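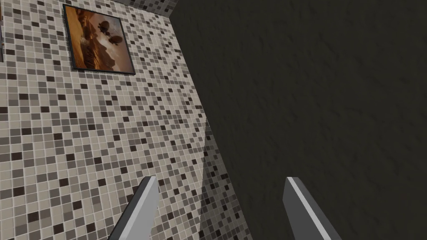 *Figure 1. Wrist camera view in the simulated dining room, gripper open.*

## Does the grasp planner know when it has nothing to look at?

Our project started with a claim in the Grikden documentation. Grikden is the planning and perception package our lab uses with the Clasavia simulator, and its manual says the wrist view "improves target confidence in cluttered homes." We wanted to know how much of that improvement came from the camera and how much came from the simulator handing over clean object positions. After one semester we think a lot of it is the second thing, though our evidence is thinner than we would like.

### Setup

We used a single home layout, the dining room from the Boserport scene pack. The task was to find an object on the table and move a gripper to a pre-grasp pose above it. We did not score lifting. Early on we tried to, and the contact physics gave us so many odd results that we could not tell a bad plan from a bad simulation.

Each run was done in one of two modes. In the first, the planner got object poses straight from the simulator. In the second, it had to estimate them from the head and wrist cameras. We did 48 runs in each mode, with the same start poses and the same random seeds.

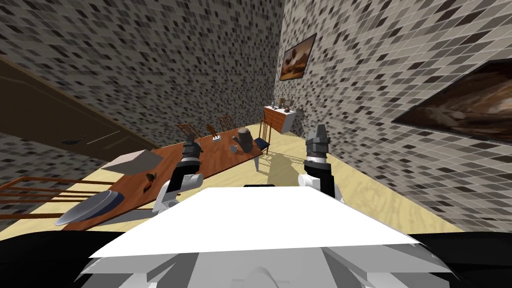 The arms have to clear the chair backs before they can get over the table, and the planner treats each chair as a solid box. That is safe but wasteful. A slatted back has a lot of free space in it, and a box around the whole chair also blocks the air above the seat. In six runs the planner reported no path at all, and when we replayed them by hand we found a path every time. We counted these as planner failures in both modes, so they don't explain the gap between the modes.

### Results

With simulator poses, 35 runs reached the pre-grasp pose. With camera poses the number was much lower, and it moved around depending on one setting we had not planned to study: the minimum confidence for a detection. At the default value the planner would accept almost anything. When we raised it, the false targets went away, but so did most of the real ones. We never found a value we could defend, and we don't want to report the best one we stumbled on as if we had picked it in advance.

The wrist camera is where we became doubtful. The idea is that a close view corrects the estimate from the head camera. This only works if the wrist is pointed at the object, and during a large part of each approach it isn't. The planner fuses the wrist view anyway, with a fixed weight. A view full of wall tile counts the same as a view full of pitcher.

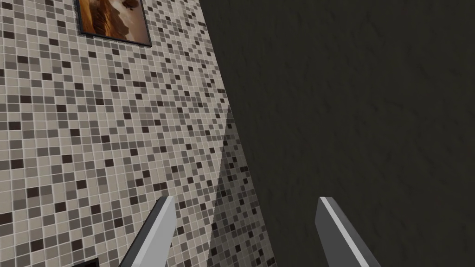

Small square tiles may be close to a worst case for the feature matcher. Every patch looks a lot like the patch next to it, and at a steep angle the far tiles shrink until the matcher has little to hold on to. We saw the camera pose estimate slide along the grid by what looked like whole tiles – a clean, confident, wrong answer. The framed painting should help, as it is the one part of that wall that doesn't repeat, but it is often partly out of view.

We tried a simple gate that drops the wrist view when no detected object is inside it. The sliding got rarer. We can't say it was fixed, and the gate depends on the same detector we were already complaining about.

### What we would not claim

One room is one room. Plain painted walls could make the wrist camera look much better, and we ran out of compute time in April before we could swap the textures. We also followed the Meléndez tuning guide for the fusion weights, and it was written for an older release.

The next group should log the wrist view's weight at every step. We only added that logging for the last batch, and it was the most useful file we had.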